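Sallmont Learning Materials Project
Progress report to the Lasberg Fund
Apr 18, 2020
Prepared by Liette Bergeron

Work since the last report

The second half of the grant period went mostly into the sorting activities. The first half covered puzzles and threading sets, and those are finished apart from some repainting. Souad Kamel has now tried the sorting work at both of our sites, with the older and the younger groups, and her notes are the basis for most of what follows.

The shape and color set is the one we are furthest along with. It uses small plastic blocks in four colors, and the same blocks serve for two tasks: putting like colors together, and later putting like shapes together. In January we were still using fabric mats as the work surface. The blocks tipped over on them, and the mats had to be washed after nearly every session. We have changed to plain wooden boards. They are heavier to carry between rooms, but the blocks stand up properly and a board wipes clean in a few seconds.
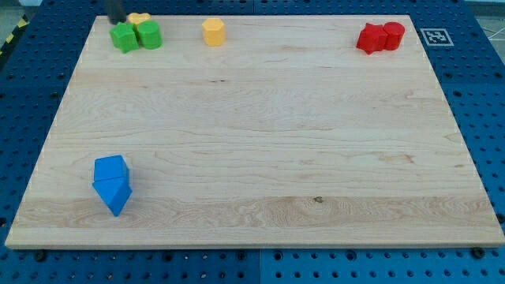
Color sorting blocks on the maple board, with green, yellow, red and blue pieces.

Mixing shapes within a color was Nele Van Dijk's suggestion. In the older version every red piece was the same shape, so a child could finish the task by shape alone and we could not tell which one they had followed. With a star-shaped or five-sided block and a cylinder both in red, that problem goes away. The instruction card has been rewritten to match and is down to one side of a page.

Two things are behind schedule. The storage trays from MacLeod came in the wrong depth and went back, and we do not have a new delivery date. The Femlow translation of the teacher guide is also late - Leandro Sepúlveda has the first two chapters and is checking them now.

Spending

Boards and blocks together came to $1,229 against a budget line of $800 for blocks only. The difference is the boards, which were not in the original plan. We covered it from the mat line, where $570 was unspent. No change to the total grant is requested.

Next period

Isabelle Petrenko will run the sorting set with two new groups and write up the results. We also plan to settle on a board size. The current one suits a single child, and teachers have asked for one that two can share. A revised guide will go to all sites once the translation is complete.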